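Salt, Pressure and the Kidney: The Dernmont Cohort at Four Years

The Dernmont study enrolled 1372 adults with untreated high blood pressure and followed them for 4 years. Each April, participants collected urine over a full day, and sodium output was measured at the Klinhom laboratory.

Among the 400 with the highest output, filtration rate fell faster even when pressure was well controlled. Salt may therefore act on the kidney by a second route.

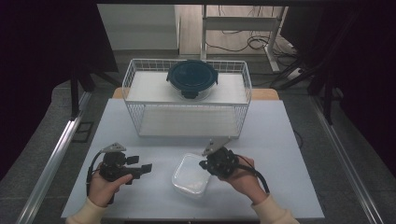
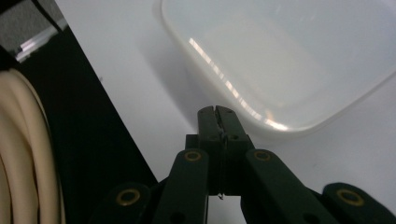

Limits of the data

Diet was self-reported at the Sukalum site, and 2 of the yearly collections there were incomplete. A trial of reduced intake, named Altar, is recruiting.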